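We use cookies to remember your archive settings and keep you signed in. Accept | Manage preferences

[jundavwood-budget] Re: What the vehicle money could do

Hi everyone,

I read the message below twice over breakfast and then went straight to the draft estimates, because it's exactly the sort of question I hoped this list would take up. I've left it in so newer members can follow.

> The regional emergency fund has $28 million set aside over four years,
> and most of it is going on the Westerberg patrol vehicles. I keep being
> told this is a local jobs measure. Is it? Final assembly is at Ladik,
> but the hulls arrive finished. Has anyone worked out what the same
> money would do if it went to flood works or the fire sheds? I'm not
> against defence spending as such. I'd just like to see the two columns
> side by side before we all nod it through in May.

Yes! Two columns, please. I've had a go at the second one and I'm more excited by it than I expected to be, so forgive the length.

The first column is short. Eight vehicles, a maintenance contract, and a training package that the papers describe in a single line. The submission claims 265 positions, but if you turn to the notes at the back, that figure includes everyone already working at the Ladik yard. The new positions aren't given separately anywhere I can find. It may be a decent number. I'd love someone to ask, and to ask in writing, so we get the answer in writing too.

Now the second column. The Bramach levee report has been sitting in the council library for years and it's a terrific piece of work, costed stage by stage, with the drainage maps folded into the back pocket. Stages one and two alone would protect the low end of town, the primary school and the road to the hospital. It's digging, concreting, surveying and hauling -- all things local firms already do, with local gear, and nobody would need to be flown in to train them. The report puts those two stages well under half of what the vehicles cost.

That leaves a fair bit over. The fire sheds out along the river road still haven't got proper changing rooms or backup power, and the plans for those are drawn and approved. After that I'd put money into the community nursing roster, which was cut back to mornings only and has never recovered. If security means people being safe in their homes, I reckon a nurse who turns up at 4 in the afternoon belongs in the same discussion as a patrol vehicle.

I know the objection, and it's a fair one: defence money comes from a different bucket and we can't just tip it into ours. But this isn't the national defence vote. It's the regional fund, the guidelines name flood mitigation as an eligible purpose on the second page, and the vehicles only got in under "other resilience assets". Our own representatives can move that line if enough of us write to them before the estimates close.

So here's what I'd like to do. I'll type up both columns on one sheet, with the page references, and post it to the list for everybody to pull apart. Please be ruthless. If I've misread the maintenance contract I want to hear it from you and not across the table at the hearing. Once we're happy with it, we can print it and hand it around at the market. 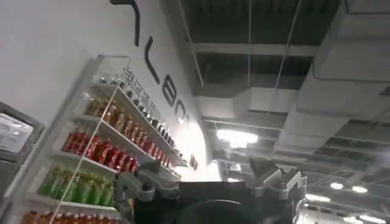 One reply has already come back to me off-list, and its author is happy for me to pass it on: the sheet should show running costs as well as purchase costs, as the levee will need mowing and inspecting every year and we'd look silly leaving that out while complaining about the other side's footnotes. The same person thinks the nursing roster should go on a sheet of its own, as it's wages and the fund mostly pays for capital works.

I agree completely on the first point and I'm wavering on the second. The guidelines do allow "associated staffing", though only for the life of the grant. Views welcome -- and if anyone has the old roster costs in a drawer, could you scan them for me? The copy in the library is missing its last page.

Cheers, and thanks again for raising it.

Get the weekly digest of this list in your inbox. Enter your email address to subscribe.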